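Library > Talks > Speaker Notes > Living With Marble

Living With Marble
Speaker notes, evening talk at the Tritonport public library
Ladan Mahmoudi

12 shares · 3 comments

Start on time even if people are still finding chairs. Samples are in the gray tote: polished white, honed white, the etched piece, the broken corner, quartzite. Pass the broken corner first and ask for it back.

Opening

Thank them for coming. Say who I am. I work at Korard, which is a stone shop on the east side of town. I started in the office, moved to templating, and now I mostly do repair calls. I am not selling anything tonight. If someone asks for prices, tell them to call the shop.

What I want to cover is what marble is, what happens to it in a kitchen, what can be fixed, and what to ask before you buy it. Questions any time, but hold the ones about a specific stain until the end or we will never get past the first part.

What it is

Marble starts as limestone. Limestone is mostly calcite, and a lot of it came from shells and other sea life that settled on the bottom. Bury it, heat it, squeeze it for a very long time, and the calcite grains grow into each other. Look at the broken corner under a lamp and you can see the grains sparkle. Sugar is what most people compare it to.

Pure calcite is white. Color comes from whatever else was in the mud. Gray veins are often graphite or clay minerals. Green can be serpentine. Yellow and rust are iron. A vein is part of the stone. It is also sometimes a weaker line, and fabricators look hard at where veins run before they cut a sink opening.

People ask if a vein is a crack. Run a fingernail across it. If the nail catches, look closer. If it slides over, it is probably just color. Stone people use the word fissure for a natural separation that was there before anyone cut the slab, and many of those cause no trouble for the life of the counter.

Local part (they like this, don't rush it)

The Santoro quarry opened in 1841, on the hill above the river. It sold mostly for gravestones and door sills, later for bank floors. The library's front steps came from there. So did the counter in the old pharmacy, which some of you will remember. Rutilio Tlapale found the original delivery slip for the pharmacy counter in his uncle's papers. One slab, 846 pounds, brought down by wagon. He has let me copy it, and the copy is on the table by the coffee.

The quarry is flooded now and the stone is not available. If someone offers to sell you Santoro marble, it is salvage, and you should ask what building it came out of. We have cut up old sills for backsplashes and it works fine. The pieces are short, so expect seams.

Ask who has been up there as a kid. Somebody always has. Give it a couple of minutes.

Etching and staining

This is the main part of the talk. If they remember one thing it should be the difference between these two words.

A stain is something that soaked in. Oil, coffee, red wine, rust from a can. The stone gets darker or picks up color, because there is now something in the pores that was not there before.

An etch is damage to the surface itself. Acid dissolves calcite. Lemon juice, vinegar, tomato sauce, wine, some bathroom cleaners. On a polished counter the spot goes dull, and you see it best from the side with a window behind it. It can look like a water ring, and that is what most people call it when they phone the shop.

Pass the etched piece. The rings on it are from a cut lemon I left sitting in the break room. Let them tilt it.

Sealer helps with stains. It slows down how fast liquid gets into the pores, so you have time to wipe. Sealer does not stop etching. The acid is working on the top of the stone and an ordinary sealer is down inside it. I get more angry calls on this than on anything else. Someone paid for sealing, spilled salad dressing, and got a dull spot anyway. The sealer did what it does.

There are coatings and films that sit on top and do block acid. Flarura is the one we get asked about most here. They change the feel of the surface, they can scratch, and if one fails it has to come off before anyone can work on the stone. Some customers love them. I would want to touch a sample before I paid for it.

Polished or honed

Polished is the shiny finish. Honed is smooth and flat with little shine. Same stone, different last step.

Etches show less on honed because there is less shine to lose. They still happen. Honed can show oily fingerprints more, especially on darker stone. I have honed at home. Chantal Landry, who ran our shop floor before she retired, had polished for more than 7 years and never did a thing to it, and it had a soft worn look by the end that she preferred to new.

If you bake, the cool surface is good for pastry. Any stone does this. It feels cold because it carries heat away from your hand quickly.

Pause for questions. Water.

Daily care

Short list, say it slowly, people write this part down.

Warm water and a little dish soap, or a cleaner marked safe for marble. Rinse, then dry with a towel.
No vinegar. It is in a lot of homemade cleaner recipes and it will etch.
No scouring powder on a polished finish.
Wipe up wine, citrus and tomato right away.
Use a board for cutting. The knife will scratch the stone and the stone will ruin the knife.
Put a trivet under hot pans. Marble handles warmth well, but a very hot pan in one spot can stress it, and the sealer may not like it either.
Keep oil and vinegar bottles on a tray. The ring under the bottle is the most common mark I see.

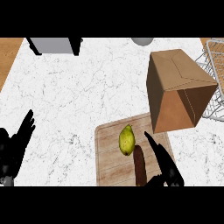
Test the sealer by putting a spoonful of water on the counter and leaving it for a while. If the stone darkens under the water, it is time to reseal. Let it dry completely first. How often depends on the stone and how the kitchen is used, so I don't give a schedule. Test near the sink and the stove, where it gets the most wear.

Repairs

Oil stains can often be drawn out with a poultice. That is an absorbent powder mixed to a paste with a cleaner, spread over the stain, covered with plastic taped at the edges, and left overnight or longer. Then uncover it and let it dry out fully. The drying is what pulls the oil up. It may take 3 tries. Baking soda and water works as the paste for light cooking oil. For rust, call someone. The wrong product can set it or eat the surface.

Light etches on polished marble can be worked out by hand with polishing powder, a damp cloth and patience. Practice on a scrap or inside a corner. If you can feel the etch with a fingernail, powder alone will not do it, and the area has to be honed down and brought back up. I would leave that to a shop.

Etches on honed stone are easier. A fine abrasive pad, used evenly, usually blends it in. Go past the edges of the spot so you don't leave a patch.

Chips at the sink edge get filled with tinted resin. Sandro Pace does ours, and he mixes the color in daylight at the customer's window. You can find the repair if you know where it is.

Before you buy

Go see the actual slab. A small sample tells you very little about a veined stone. Take a picture of the slab and ask the shop to show you where the pieces will be cut from.

Ask where the seams go. Ask how the veins will meet at the corner, and whether matching them costs extra, because it uses more stone.

Ask for an offcut. Take it home, put lemon on it, put olive oil on it, leave it overnight. If what you see in the morning bothers you, pick another stone.

Watch the names. Quartzite is natural and hard and resists acid well. Quartz is the manufactured product, ground stone and resin. Some stone sold as soft quartzite is really marble or dolomite. The lemon will tell you, and so will a glass tile. True quartzite scratches glass and marble does not. Show this with the two samples if there is time.

Measure the cabinets for level before templating day. Empty the drawers under the sink too. Fulvio Sanna does the templates for our shop and he asked me to mention the drawers.

Questions

Likely ones: granite compared to marble (harder, not bothered by lemon juice, still can stain), marble in showers (watch for iron in the stone, white marble can yellow if water stays in it), radon (refer them to the state health department, don't guess), and whether the old pharmacy counter still exists. It does. It was cut in two, and the longer half is in the feed store office under the phone.

Collect samples. The corner piece too. Room has to be cleared by 8:30, chairs go back along the window wall.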